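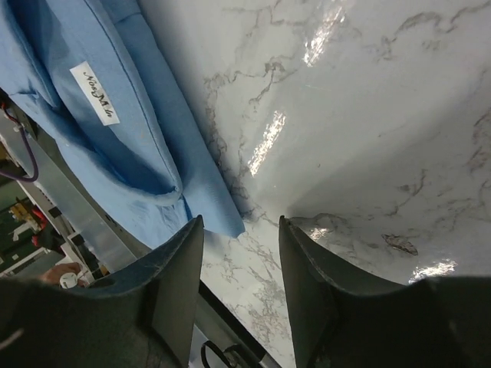 House rules for two-arm cloth work: please criticize my draft

4 min read

plerneck_lab
I was asked to write the rules for our bench, where two small arms handle garments on a table. Until now we had only habits, and each person had different ones. The machine safety standards help me with the stop button and the risk assessment, but they say little about a shirt. I have read the sheet that Vistow uses and borrowed its order. My draft is below. Please be strict with it. I would like to print it before the new people come.

1. Before power is switched on, the operator follows every cable with the eyes from the gripper to the base. A cable may make a loop, but the loop must not be able to catch an elbow joint or a finger.

2. Hands stay outside the walls and behind the front rails while the arms are enabled. To move the cloth by hand, first disable both arms, then say it aloud, then reach.

3. The cloth is placed in the middle of the table. If a corner goes over the front edge and hangs down on the rails, as with the light blue one, the operator stops and writes it in the log before continuing. 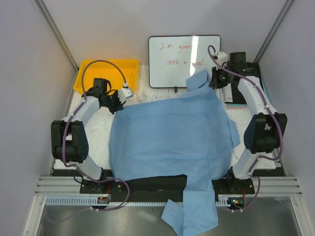

4. Only one arm pulls at a time, unless the task sheet says that both should pull. The other arm waits open.

5. Trays, whiteboard and cards are either part of the task or they leave the table. "It was already there" is not an entry in the log.

6. Labels, buttons and zippers are noted for each garment. Garments with loose threads are not used.

7. After 96 runs the fingertips are inspected and the screws of the base plates are checked with the hand tool.

gravel_and_tea
Good draft, better than what we have. But I disagree with number 3. A hanging corner is normal for cloth! If my operators stop every time, they will begin to place the garment so neatly that the arms never meet a difficult case. Write it in the log, yes. Stopping, no.

plerneck_lab
I understand the argument. My worry is what is under the edge. We have rails there, circuit boards near the bases, and cables which hang in front. When a gripper pulls back a corner that lies over these things, it can pull more than the corner.

gravel_and_tea
Then put a cover on the front and keep the rule short. A rule which replaces a piece of sheet metal is a weak rule.

E_Fuchs
I agree with the cover and I would keep the stop until the cover is mounted. Please give it an end date, otherwise it will still be on the wall in five years.

About number 1: "with the eyes" is too little. At my former place we moved each arm slowly through its full reach with the motors free, and one person watched only the cable. It takes 2 minutes. Most cable damage I have seen came at the far elbow position, which you do not see when the arm is at rest.

Edeltraud Fuchs

night_shift_walto
Question from the Walto side. Why do you permit a shiny table? We had polished white with veins, very pretty, and under our lamps there were bright patches that went into every wrist view. We changed to a matte mat.

plerneck_lab
We keep ours. Real kitchens and laundry rooms have shiny surfaces too, and the cloth should be handled there also. But you are right that the draft has no rule for lamps. I will add: lamps are fixed and marked, and nobody turns them during a session.

night_shift_walto
I still think you make life difficult for yourself, but fixed and marked is acceptable.

dlamini_bench
Number 7, why 96? We inspect after 328 and have no trouble.

plerneck_lab
It is the number which fits in one of our shifts, so the person who starts is also the person who inspects. There is no science behind it. Do you use bare fingertips or with rubber?

dlamini_bench
Rubber. OK, with bare ones I would inspect earlier also. The shift argument I can accept. I would add a force limit for pulling, though. We use 27 percent of the maximum for thin fabric. Please do not copy this number, it depends on your motors.

gravel_and_tea
+1 for the force limit, this is more useful than number 3 :)

plerneck_lab
Thank you all. Changes for the second version:

- Rule 1: full reach with free motors, one person watches the cable.
- Rule 3: stop remains until the front cover is mounted, then only the log entry.
- New rule for lamps.
- New rule for force, after we have measured with our own garments.

On rule 4 I received no comment. Does this mean you agree, or did no one read it?

E_Fuchs
I read it. "Waits open" should also say where it waits. We had a park position away from the middle, written on the task sheet.

plerneck_lab
Added. I will post the second version here when the lamp rule is tested.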